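May
By the features desk

We use cookies to remember your reading preferences. Manage settings or accept all.

Walking the hill at Sotelo

The path starts behind the bus stop in Sotelo and goes up through beech woods for the first hour. There are over 2000 steps before the hermitage, most of them cut into the rock, and the older pilgrims take them one at a time with a rest at every bend. Many say a short prayer at each rest. Others save their breath.

People have walked this hill for as long as the parish has kept records. In the past they came on the night before the spring feast, carrying their own candles and bread, and slept on the floor of the chapel. These days most arrive by the morning bus and are back down in time for supper. The walk is the same length, but the night has gone out of it, and some of the regulars miss that.

I went up on a Tuesday, when the hill is quiet. The chapel was open and unheated. A woman was sweeping wax from the side altar with a butter knife and a dustpan, and she carried on while I sat down. There is no set service on weekdays. Visitors sit for as long as they like, and a bell is rung at noon.

The prayer most closely tied to the place is a litany of 70 lines. It is sung on feast days and read quietly the rest of the year. Its lines are short and they repeat, with small changes, so that a person who has never seen it before can join in by the second page. The parish prints it on folded card. The last printing was 1000 copies, and the box by the door was nearly empty when I looked.
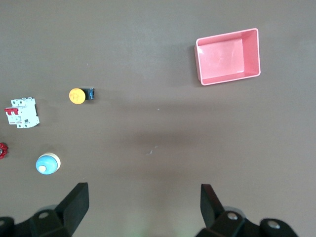 The wording has been argued over. An older version, still used in the village of Zurnel on the far side of the valley, has four extra lines about the harvest. The Sotelo version leaves them out. People in Zurnel will tell you theirs came first, and the people in Sotelo say the harvest lines were added in a bad year and should have been dropped afterwards. Both groups walk up together on the feast and sing their own words at the same time, which makes that part of the litany hard to follow.

Plurum, a small press that publishes devotional books, brought out both texts side by side last year, with a plain translation and no commentary. It is a thin book and fits in a coat pocket. I used it on the way up and found the translation clear, though a few of the titles given to the saint sound stiff when read aloud.

For those who want to say the litany at home, the usual advice is to keep to one time of day. Early morning suits most people. Read it slowly, leave a breath between the lines, and if you lose your place go back to the start of the page – the repetition allows for it.

The feast itself draws 4000 people in a dry year. The steps are crowded from six in the morning, and the way down is by the cart track to Cerkolico, where the parish hall serves soup. Sturdy shoes are needed on the track after rain. The last bus from Cerkolico leaves at half past seven, and it does not wait.

Sign up to our newsletter for new features every month. You can unsubscribe at any time.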